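I've been running Vunitz as my grasp planner since May, mostly for picking bar-shaped blocks out of a bin, and a few people have asked whether it's worth moving over from Dokon. Short answer: yes for the planner, maybe not for the perception side.

Setup first. Install was painless and the arm driver came up on the second try (my fault, wrong config folder). The planner lets you paint the bin walls as keep-out surfaces and then just – gets on with it. With Dokon I was forever hand-tuning approach angles for anything leaning on a wall. I ran 583 pick attempts before writing this and Vunitz threw a planning error on 11 of them, which I can live with!

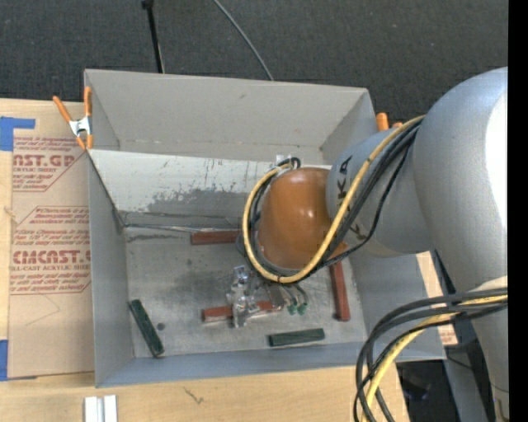

Red and green blocks in the bin, gripper over the middle one.

Bars near a wall are where it shines. It'll tilt the wrist, check the cables against the cable model you give it, and pick a sane approach, usually in one go. I do wish the cable model was less fiddly to set up. You type in radius and slack by hand, and I spent a whole evening on mine.

Now the grumbling. The segmentation that ships with it really doesn't love scuffed metal. I kept getting ghost blocks on the bin floor until I bumped the confidence cutoff way up, and then it started missing dark green ones. Halima Langat posted a depth-only preset on the forum that fixed most of it for me, so go grab that before you do anything else.

Logging is great, replay is great, the docs stop dead at chapter 7. I'd still buy the license again. Haven't tried the two-arm mode yet.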